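Amadi Tool Library: progress report to the Taltach Community Fund
Second quarter, to the end of April

Hello again to everyone at Taltach, and thank you for your patience while we got this one together (it has been a busy few months, in the best way!).

Borrowing and membership

We finished April with 1,065 loans on the books for the year, and the weekend crowd keeps growing. Your $800 for storage has gone further than we dared hope, mostly thanks to the people at Alia, who let us have printer time for the cost of the plastic.

The small tools organiser

You'll remember from our last report that measuring and marking tools were forever going astray in the big drawer. We've now got a cream-coloured organiser for them, open at the top, with thin dividers making a row of narrow compartments. The walls have come out a bit ripply, but we're rather fond of the look, and a folding ruler stands up nicely between two of the dividers, leaning only a little.

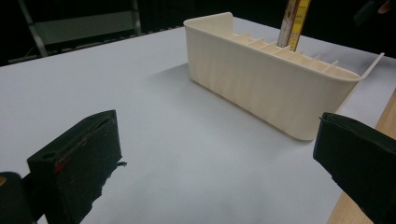
What's next

We'd like 15 more organisers in the same colour, with labels to match the Drornus catalogue, and we're still deciding whether the chisels need a wider compartment. There is $20 left in the storage line, which we'd like to put toward labels if you're happy with that. Do drop in on a Saturday, the kettle is always on.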